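Mehl klumpt im Vorratsglas -- noch verwendbar?

Moya181
28 Okt 2024
Hallo zusammen, ich habe im September Roggenmehl in ein hohes Glas mit weißem Deckel umgefüllt. Seitdem steht es auf dem Esstisch, weil im Schrank kein Platz ist. Jetzt rutscht das Mehl beim Kippen nicht mehr nach, sondern bleibt als Haufen an einer Seite hängen. Es riecht normal, Tiere habe ich keine gefunden. Drin sind noch 400 g.

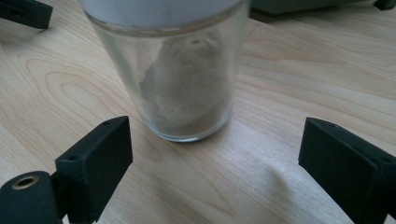 Kann ich damit noch Brot backen oder soll ich es wegwerfen? Und wie bekomme ich das Glas danach sauber, ohne dass alles verkleistert?

Valeriano Barroso
Wenn es neutral riecht und sich die Klumpen zwischen den Fingern zerdrücken lassen, ist es nur etwas Feuchtigkeit. Einmal durchsieben und bald verbacken. Riecht es muffig oder ranzig oder siehst du Gespinste im Sieb, dann weg damit.
Das Glas erst trocken auspinseln, dann kalt ausspülen. Mit heißem Wasser gibt es Kleister. Vor dem Einfüllen muss es ganz trocken sein, auch im Gewinde -- ich lasse meine über Nacht offen stehen. Und lieber dunkel lagern, Vollkornmehl höchstens ein paar Wochen.

Brondia
Bei mir klumpt das auch immer, backe trotzdem damit. Mehl kostet ja nicht die Welt, im Zweifel neu kaufen.

Fendarau
Reiskörner im Teebeutel mit rein, hat meine Oma so gemacht. Ob es bei Mehl was bringt, weiß ich nicht, beim Salz schon.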